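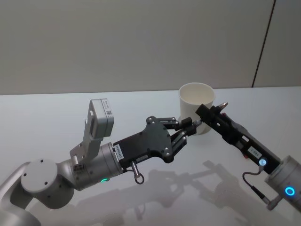 How Much Does a Robot Helper Cost?

By Rutilio Manríquez
August

Print this page | E-mail this page

Buying a robot for a workshop is a lot like buying a pet. The price of the animal is only the first thing you pay. You also need a place for it to live, the things it uses every day, and somebody to look after it. Robot arms work the same way. Look at the two arms by the paper cup. Each one has its own gripper, and a gripper is often sold separately from the arm. A planner has to write down both.

Let's make a plan for a small workshop called Kasten. The people there want two arms that can share one table. They write a list called a budget. A budget says what you want to buy and how much money you can spend on it.

First come the big things, which are the arms and the grippers. Next come the things that hold them up and keep them running, such as a strong table, brackets, and cables. Small parts get forgotten most often. The Kasten list had a line for spare screws and cables, and that line came to 294 dollars. 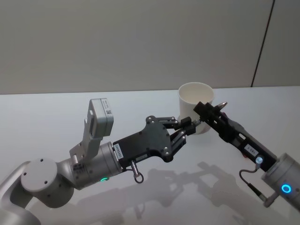

Two different grippers at one paper cup.

Then there are practice supplies. A robot needs objects to practice on, and cheap ones are a good choice. Kasten ordered 60 paper cups. If a cup gets squashed, you throw it out and take another.

The workshop also had to pick a seller. They asked two companies, Drinasine and Illent, to write down their prices for the same list. A written price like this is called a quote. Drinasine's quote was 933 dollars lower, but it did not include delivery or training. Illent's quote included both.

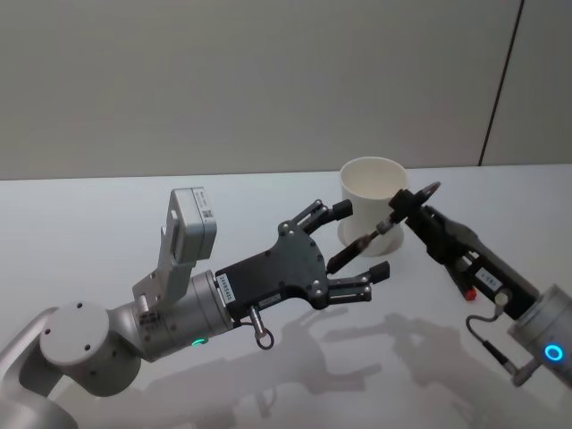

When you compare quotes, check that both of them cover the same things. Kasten asked Drinasine to add delivery and training and send a new quote. After that, the two prices were close together, and the workshop chose Illent because its repair shop was in the same town, Cliltomora.

Time goes in the plan too. Kasten set aside three weeks for putting everything together and learning to use it safely.

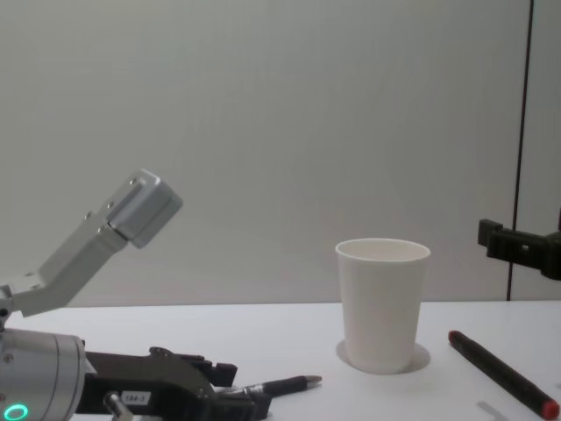
Why not buy the cheapest robot arm?

A cheap arm may be fine for some jobs. It may also be too weak or too short for the job you have in mind. Decide on the job first, and then look for an arm that can do it at a price you can pay.

Words to know

Budget: a plan for spending money.
Quote: a price that a seller writes down for you before you buy.
Gripper: the part at the end of a robot arm that holds things.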